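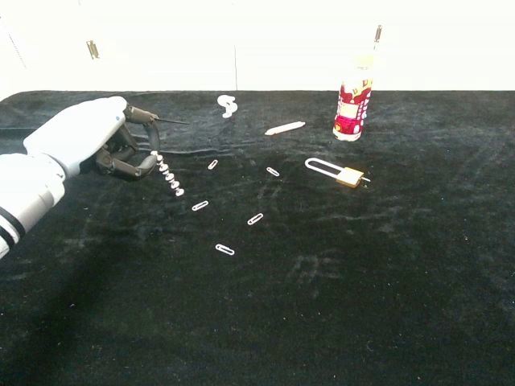

Category: Craft & Jewellery

Beads are back on the table at Nedalitz! The autumn jewellery workshop opens again in September with 288 places, and this year the black velvet cloths are coming out for everybody, so even the tiniest white bead shows up a treat.

Khang Đàm, who runs the sessions, has added 2 evenings just for white bead chains, from first knot to clasp. "Velvet stops them rolling off and it makes plain white look wonderful," he says. Finished pieces go on show at Ludalura afterwards, and last year's display there was a joy.

Beginners are very welcome, and all beads and thread are included.

We use cookies to remember your settings. Accept / Manage

Comments (3)

Estema fan: Signed up already, can't wait!

Dong: Is there parking in the evening?

marlow_k: My velvet collects every bit of cat hair. Any tips?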